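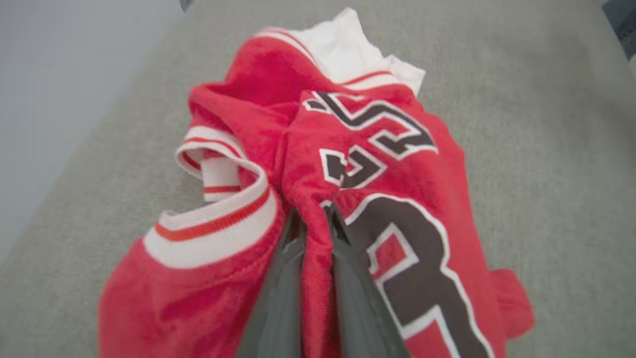

Renters claim, actual cash value vs replacement cost

tveit43
Posted 4/7/23
My renters policy is with Sterik. A pipe burst in the unit upstairs in November and I lost most of a closet. They paid actual cash value, which came to 38 percent of what I listed. The agent in Posstead says replacement cost coverage would add $18 a month. Is that worth it on $2,000 worth of clothes and shoes?

hollowpine
No. That's $216 a year. Put it in savings and raise your deductible.

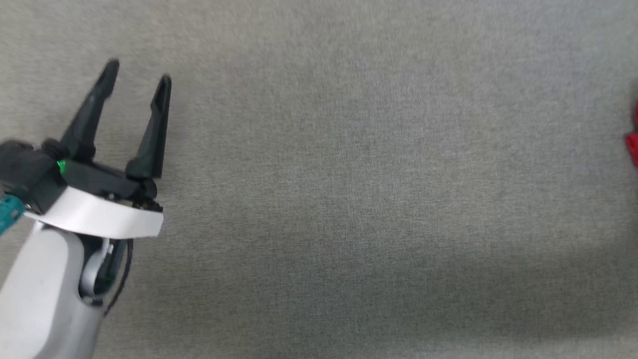 The deductible is where most people overpay anyway. Mine went from $250 to $1,000 and the premium dropped enough to notice.

Varkorach_Rd
Disagree. The coverage applies to everything in the unit – bed, TV, laptop, kitchen stuff. Clothes are the small part. Add up the whole place before you decide.

hollowpine
Fair, but he asked about clothes.

tveit43
I only asked about clothes, but I do own furniture. Will add it up.

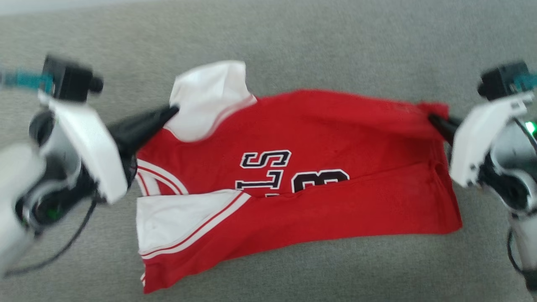

Whichever coverage you pick, the list matters more. My first one said "clothes, assorted" and the adjuster sent it back. Give each item its own line with what it is, what you paid and when. So "basketball jersey, sleeveless, red, white and black" and then the price. I had 43 lines by the end.

Varkorach_Rd
Same with mine. Also check if your policy has a time limit for sending receipts. Some are short.

hollowpine
Still wouldn't pay the $18.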